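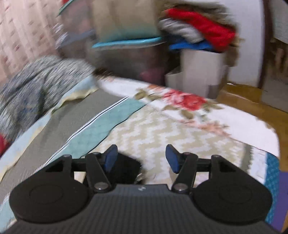
The hand-held gripper over a quilted bed, with its two blue finger pads open.

About Stiteck

Stiteck is a small research company in Rornatville. We work on one problem: teaching robot arms to handle soft household things, such as clothes, bedding, towels and bags, in homes that have not been prepared for them.

We started in a rented unit behind a print shop with one robot arm and a folding table. For the first year we did what most groups did. A person sat at a desk and steered the arm by remote control while a computer stored every movement. It was slow work. A practiced operator could fold one T-shirt in the time it takes to fold a drawer full by hand, and everything we recorded happened on the same table under the same lights. The robot learned that table very well. When we moved the table to the next room, it got worse.

So we stopped recording with the robot. We now record with the hand-held gripper, which has the same fingers as the one on our arms. A person picks it up, walks into a bedroom or a laundry room, and does the job with it. A camera on the tool sees the fingers and whatever is between or beneath them, and the motion of the tool is worked out from that video afterward. There is no arm to carry upstairs and nothing to bolt down.

How the method works

Each recording is one short job from start to finish. Pick up the bag and set it on the chair. Pull the blanket to the foot of the bed. Move a shirt from the pile to the drawer. The person doing it works at a normal pace and is asked to use only the gripper, with the free hand out of the way unless the job calls for it.

The video is then matched to a path through space. We throw out recordings where the path cannot be recovered. The usual causes are a fast turn of the wrist, a blank wall filling the view, or a light that is switched off halfway through. What remains goes into training as pairs: what the camera saw, and what the fingers did next. The model that comes out of training takes in the camera view and gives back a short run of movements, which the arm carries out before looking again.

When we put the model on an arm, the camera is mounted in the same place relative to the fingers. This matters more than we expected. In an early version the bracket on the arm sat 14 millimeters lower than the one on the hand-held tool, and the robot closed its fingers in front of nearly everything. We spent most of a month looking for a fault in the training code before someone put the two brackets side by side.

The home study

Our main result so far comes from what we call the Ravia study, after the neighborhood where most of the recording was done. We collected 3955 usable recordings in ordinary homes. Residents were asked not to tidy up first. We wanted beds with things on them, bins stacked behind beds, patterned quilts, curtains, and piles of clothes waiting to be put away.

We trained two models. One used the home recordings. The other used the same number of recordings made in our own lab, on a plain sheet, with the same kinds of objects. Then we tested both on a robot arm in homes neither model had seen.

On plain bedding the two did nearly the same. On patterned bedding they did not. The lab model often reached for a printed flower or the edge of a stripe as if it were the hem of something it could lift. The home model did this far less often and was better at finding dark items lying on busy fabric. It also recovered more often after a missed grasp, by opening, backing off and coming in again from a slightly different angle. We had not asked people to record mistakes, but they made them, and we had kept those recordings in. We now think that was one of the more useful decisions in the study, though it was made mainly to save time on sorting.

We then repeated the training with smaller shares of the home data. The gains were steep up to about 2000 recordings and flatter after that. Past that point, adding a new home helped more than adding further recordings from a home we already had. This has changed how we plan. A recording visit is now short, and we would sooner visit another household than stay for a second afternoon.

What does not work yet

Thin fabric lying flat is still hard. A pillowcase smoothed out on a mattress gives two fingers very little to pinch, and a person with the hand-held tool often has to try more than once as well. Motion blur is a problem with large blankets, which swing and fold over themselves while the tool is moving. Black items in dim corners are missed more often than we would like.

The method also records nothing about force. The fingers are rubber and give a little, and that hides some of the trouble, but the model has no sense of how hard it is pulling. With a towel this makes no difference. With a zipper it does. We are building a version of the gripper with a simple pressure sensor behind each pad and expect to begin recording with it in May.

We have tested on one kind of arm only. We believe the approach will carry over to others that can hold the same fingers, but we have not shown it.

Minami

Minami is the name of our training and playback software. It takes raw video from the gripper, recovers the path, flags recordings that need a second look, and turns the rest into a form the training code can read. We wrote it for ourselves and it still shows in places. Version 2 is the one we use now and the one we share with partner labs. The older version is no longer kept up, and recordings processed with it should be run again before they are mixed with new ones.

Privacy in homes

Recording inside a home means recording the home. Before a visit, the household gets a written list of the jobs we plan to do and the rooms we need. They can strike out any of them. Sound is not recorded. After the visit they can watch everything and ask for any part to be deleted, and we do not ask for a reason. Faces, papers and screens are blurred before the video goes into training. We do not sell recordings, and we do not pass them to anyone without the household's written agreement.

Working with us

We share our gripper drawings, parts list and calibration steps with university labs on request. The printed parts can be made on an ordinary desktop printer. The finger pads are cast in a mold, and we can send a set if you do not have the equipment - please allow a few weeks.

We take a small number of student interns each year, mostly for recording, data checking and testing on the arm. Some background in programming helps but is not required for the recording work. Steady hands and patience with laundry are.

Households in Rornatville and Ravia that would like to take part in the next study can write to us through the contact page. Visits are normally made in the morning and are paid. Homes with stairs, pets and small rooms are all welcome.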